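Ploteck Household Notes
Small fixes for clamps, poles and folding stands
By Tamara Preda

My mother kept a drawer of things that would not tighten. Lamp necks, umbrella stand knobs, the handle from a mop we no longer owned, all waiting for somebody with patience. I seem to have inherited both the drawer and the hope, and over the years I've learned a few things about poles and clamps that I'm happy to pass along (with apologies to anyone who only came for the stain remover page, which is still being typed up).

First, clean before you tighten! Most slipping collars I meet are just greasy. Hand cream, furniture polish and kitchen steam leave a film on a smooth pole, and you can squeeze all day and it will still creep down overnight. Take the pole out, wipe it with a cloth and warm soapy water, then dry it properly, and do the inside of the collar too with a twist of rag.

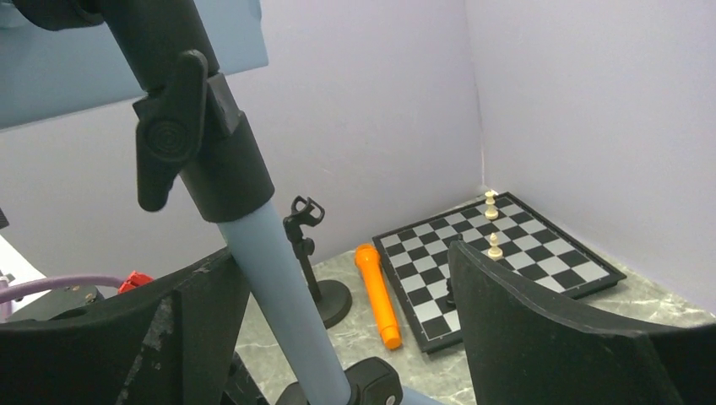
Drokmont, August

A lever clamp, the kind with a paddle you press with your thumb, usually has a small nut or screw opposite the lever. Open the lever, give the nut a quarter turn, close it and try it. If you have to lean on the lever with your whole weight you've gone too far, so back it off a little. Plastic ones crack right at the hinge when they're bullied, and I have the pieces to prove it.

My neighbor Jawad Hayat swears by a strip of bicycle inner tube wrapped once around the pole, inside the collar. I was doubtful, but his drying rack has held up wet bath towels since 2022, so I've come around to it.
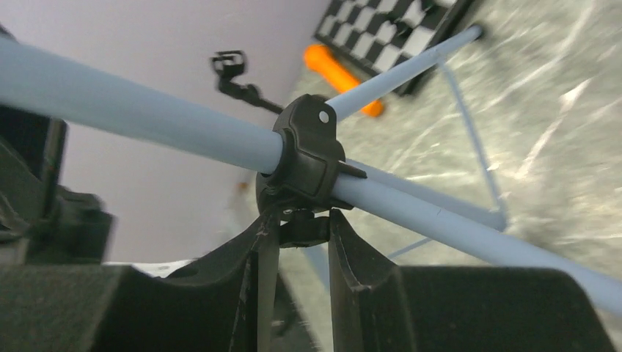

Page last changed: Friday, 10 a.m.

Where several rods come together at one joint, loosen everything a touch before you fold or move any of it. I used to wrestle with one rod while the others were still locked tight, and that's a fine way to pinch your fingers. Set the angle you want, snug each one lightly, then go around again and finish.

For scuffs on painted or colored rods, try a paste of baking soda and water on a soft cloth, and go gently, testing it first on a spot that won't show. Skip the scouring pad. It takes the mark off 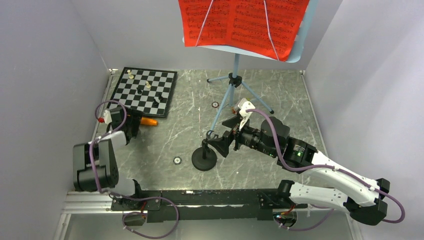 and the shine along with it, and afterward the dull patch picks up every bit of dirt in the house. For sticky label residue I use a drop of cooking oil, left for 10 minutes and then washed away with dish soap. Do wash it well, or you'll be right back to the slipping collar.

Store stands with the levers open over the winter. Hanna Boiko wrote in to say she hangs hers from a broom hook in the hallway closet, and I've since copied her, though my closet is a good deal fuller than hers sounds.

Next time I'll get to squeaky casters, and the letter from Turkorthorpe about the ironing board.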